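Kitchens > Small Spaces > Flondarside apartment, the counter corner

We got the keys to the Flondarside place in August and I've been promising a kitchen page ever since, so - finally! It's a small kitchen (the whole apartment is 675 square feet) and I'd been dreading it, but I've ended up spending more time in there than anywhere else. I pay bills in there, I answer email in there, and every so often I even cook.

The corner by the doorway gets the most use by far. When we moved in I had big plans for it. There was going to be a bread box, maybe a fern, maybe one of those little lamps that make a kitchen look like a hotel. Then life started landing on it, and I've kind of come around to the look. Pale counter, gray wall, a wood-grain drawer and cabinet door underneath, and whatever I happened to put down on top.
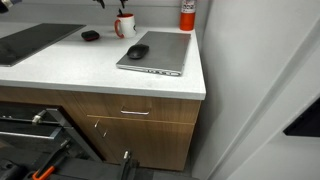

The corner on a regular workday. Laptop with the mouse parked on top, red-handled mug against the wall, orange canister in back.

The wood-grain fronts are my favorite part, and I went back and forth on them for weeks. I had two samples from Ferri taped up over the old doors, one a warm brown and one so pale it was practically beige, and I'm so glad I went with the brown! The short bar handles came from Cusska and cost more than I'd like to admit. The set was $379, and that was with two left over that I still need to send back.

I found the gray for the wall in the Wetinow color book after swearing I'd never do gray again. It's really soft in the morning, and the red on the mug looks great against it. I've been eyeing a red kettle to go with it - we'll see.

Next up is the pantry side, once I've got the shelves in and can find the floor again. If you have a favorite shelf liner that doesn't curl up at the corners, please tell me, I've been through several and I'm about ready to give up and use wrapping paper.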